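Call for participants: whiteboard handling study, Tridora robot lab, Flironville
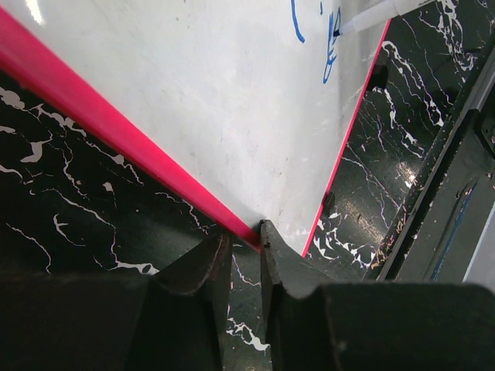

Posted by the Boros project team, Tridora

We are looking for 6 adults to help us study a gripping fault. In January our arm lost hold of a small whiteboard while a person was writing on it. The fingers opened after a false release signal and the board slid onto the writer's hand. The writer was bruised. The Driltine control software has been changed, and the work now needs outside testers.

You will write short words with a marker while the gripper holds the board by one corner. Sessions last 4 hours with breaks. A staff member stays at the stop button throughout.

You must be 18 or over and have full use of both hands. No robot experience needed. Lunch and bus fare are covered.

To apply, leave your name at the Tridora front desk, quoting call 2,501.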